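Sorting Shapes: What I Learned From Making a Block Puzzle for Small Children

Project report, Design and Making module
November 27, 2018

Why I picked this

My little cousin is three and she is obsessed with posting things. Letters, toast, my house keys (found two days later in a welly). So when the module asked us to design "an object for play" I knew straight away that I wanted to do something with shape blocks, and I'm glad I did, even if it ate most of my autumn!

The idea was a shape-sorting set that works without a box with holes in it. Those boxes are great, but once a child knows which hole is which the game is pretty much over. I wanted loose blocks on a flat board, so that you can make rows, swap things about, hide one and guess what's missing, and generally make up your own rules. I called the set Gruvdale, after the street where I lived when I was small. My tutor thought it sounded like a cheese. It stayed.

What was out there already

I started in August by going round charity shops and borrowing whatever shape toys my family and neighbours would lend me. I ended up with a big bag of them and a very cluttered bedroom. The two sets I used most were one called Plultesov, which has chunky wooden pieces, and one called Yorath, which is plastic and much brighter. I played with both of them for an afternoon before I let any children near them, and I'd recommend that to anyone doing this sort of project, because you notice silly things. The Plultesov pieces are lovely to hold but the colours are so soft that two of them look the same in the evening. The Yorath ones are easy to tell apart but so light that a sleeve knocks them over.

Both sets stick to circle, square and triangle, with a rectangle thrown in. I wanted some shapes that were a bit more fun, with a couple that a three-year-old would have to look at twice.

The blocks

I went for plastic in the end, in strong plain colours. I had a go at cutting wooden ones and my hexagons came out looking like potatoes.

The rule I set myself was that colour shouldn't give the shape away. If every star is green and nothing else is, then a child who can match green has "solved" the star without ever looking at it. So colours repeat across different shapes. You have to look at the outline, or pick the thing up and feel round the edge, which is what children do anyway the minute you stop telling them how to play.

Getting the thickness right took ages. My first lot were thin, like big buttons, and they were really annoying to pick up off a flat surface, even for me. I kept making them chunkier until you could get a finger and thumb round the sides without scrabbling. The heart was the hardest one to get right. Too pointy at the bottom and it's nasty to stand on, too round and it looks like a bean.

The board

I'm probably proudest of this part, which is funny as it was an afterthought. I'd been testing on the carpet, and the blocks kept vanishing under the sofa. Then I tried a patterned tray, and the pattern was so busy that you couldn't see the shapes properly at all.

What I needed was something big, flat and pale. Wood in strips, glued edge to edge, does the job beautifully. You get gentle stripes running across it but nothing that fights with the colours, and the children used the stripes as lanes, which I hadn't planned in the slightest. One boy lined his blocks up along a stripe and told me they were waiting for a bus.

I bought mine as an offcut from Falivari, the timber place by the canal, and sanded it for what felt like a year. The bill was 19 pounds including the sandpaper. Go over the corners twice, then run your hand along every edge with your eyes shut. I found a splinter that way and was very pleased it was me who found it.

Trying layouts

Once I had blocks and a board I spent a long time just moving things about. A dead straight row looks tidy but the children read it as finished and don't want to touch it. A heap gets grabbed at. A loose row with gaps worked best for me: it looks like somebody has started something and you could carry on with it.

I also found that it's worth putting two blocks of the same colour next to each other. With a yellow hexagon beside a yellow heart, you're nudged into seeing the outlines, and the older ones would start telling me what was different ("that one's got bumps"). Ending the row on something spiky like the star seemed to go down well too.
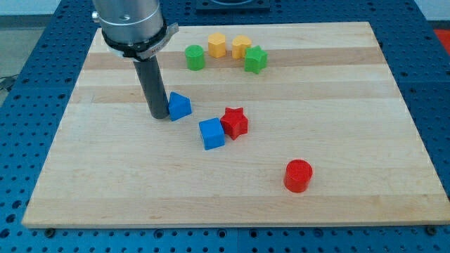 Playing with it

I took the set to a playgroup and sat on the floor with it over several mornings. I wrote down each go as a child picking a block and doing something on purpose with it, and got 163 of them in my notebook. I had to throw two out as I couldn't read my own writing, so 161 made it into the tally.

The star was the runaway favourite. The hexagon was the one they argued over, mostly about whether it was a circle. I was a bit worried it was too hard, but they kept coming back to it, so I've left it in. The longest anyone stayed with the board in one sitting was 15 minutes, and that was a girl who was putting the blocks to bed under a tissue.

The cylinder got used as a cup, a hat, a candle and a person. I love the cylinder.

What I'd change

The board is too heavy for a child to carry, and they do want to carry it. I'd make it smaller or cut a handhold into one end. I'd also like a cloth bag for the blocks, with a drawstring, partly for storage and partly for a feeling game where you reach in and guess.

I'd test with more children too, and I'd ask a grown-up to do the writing down while I play, because doing both at once is how you end up with notes that say "heart??? on nose".

My cousin has the first set of blocks now. She has posted the heart somewhere and we're still looking for it.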